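I have been folding clothes on the bed for as long as I've had a bed to fold them on, and I'd like to put in a good word for it, because people can be very sniffy about this. My friend Huiling Lu has a proper folding table, waist height, with a shelf underneath for the finished piles. She paid 239 for it and she talks about it the way other people talk about their boilers. I've used it. It's fine! But I went home and tipped everything out on the quilt again.

A bed is simply the biggest flat thing most of us own. When we lived in the flat in Pridilside it was the only flat thing, unless you count the ironing board, and you could shuffle all the way round three sides of it with a jumper under your chin. You can spread out. You can have a heap for the wardrobe and a heap for the drawers and a heap of "whose is this?" and still have room to sit down halfway through, which I always do.

The usual complaint is that folding on a bed makes you sloppy. The mattress gives, the sleeves wander, nothing comes out square. Well, yes. My piles lean. I fold the thick things loosely and put them on top, and I refuse to feel bad about it when they're going in a drawer with the door shut on them (my drawers are inside a cupboard, long story).

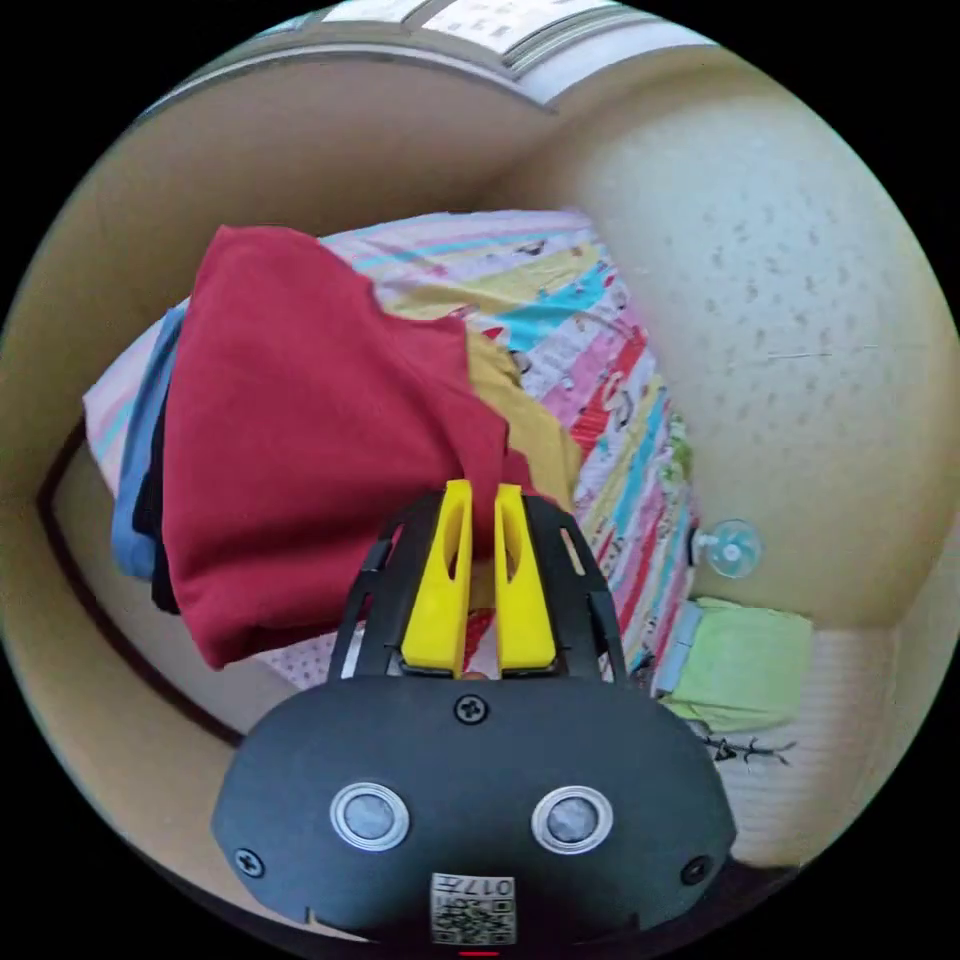 Dark red on top, mustard tucked in underneath, stripy quilt doing the work of a table.

I'd also argue for a loud quilt. Plain white bedding looks lovely in the Taheri catalogue, but try finding a white sock on it. Stripes and little cartoon figures cheer the whole job up no end, and I don't care how old you are.

The one serious argument against me came from Alina Radu, who pointed out that if you don't finish by bedtime the lot ends up on the floor. Guilty, many times over, usually in February when I've run out of puff by nine. But then a folding table just lets you leave it there all week, and Huiling's has had the same towels on it since I last went round.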